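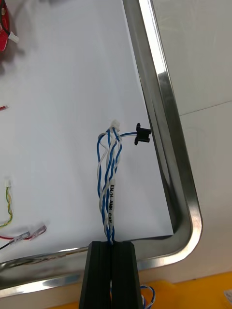 Drinis Language Exchange

The Drinis Language Exchange is a student-run tutoring program based at Atbridge College. It pairs undergraduate tutors with adult learners of English, most of whom live outside the country and take part by video call. The program is one of 2 service groups housed in the college's Grandier Center, the other being a weekend reading program for local schoolchildren.

History

The exchange began as a conversation club for newcomers to the town of Atbridge. In its first term it had 47 learners and met in a basement classroom. Demand for evening sessions led the club to move most of its teaching online, and it took its present name in the same year. The in-person sessions were kept for beginners and are still held during the fall term.

Organization

Tutors apply in September and are placed after a short interview and a training course of four evenings. Each tutor is matched with one learner for a full term. Pairs meet twice a week for an hour. A tutor who misses three sessions without notice is removed from the roster, and the learner is matched again from the waiting list.

The program is led by two student coordinators, elected each April. One handles matching and schedules - the other handles training and teaching materials. A member of the college staff signs off on spending but has no vote.

Teaching

Lessons follow the Zaugg workbook, a set of 86 short units written by former tutors. The units cover everyday speech, job applications and academic writing. Learners may take them in any order after the first ten. No grades are given, but a letter of completion is issued on request.

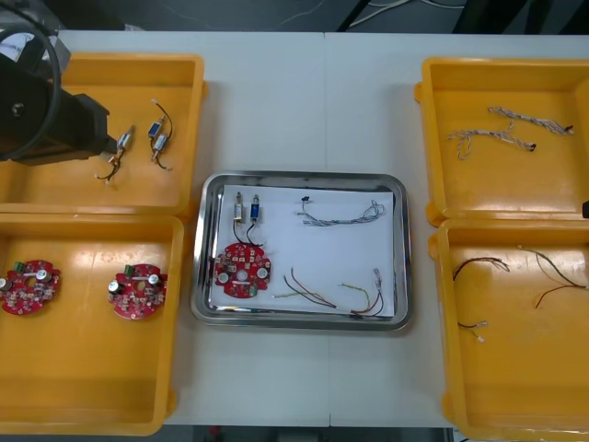

Worktable with four yellow bins and a steel tray.

Participation

In its most recent annual report the exchange listed 472 learners, the highest number to date. Most stayed for more than one term.

See also

Grandier Center
Peer tutoring
Service learning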